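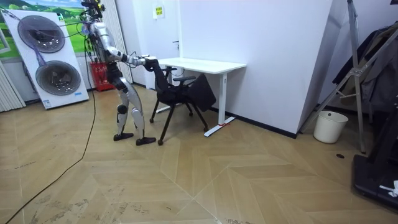 2. Slip testing of floor tiles

Iara Ulloa and Nahuel Sosa tested two porcelain tiles, the Grasik matte and the Arsenault honed, both light grey in colour. Each was laid on a level board and the pull needed to move a weighted rubber block was recorded.

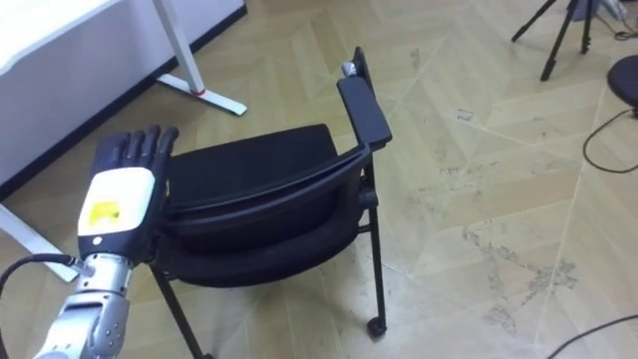
The honed tile gave lower readings on every run – the grout joints made little difference. We did not test sealed tiles, and the Zitia sample arrived chipped, so it was left out.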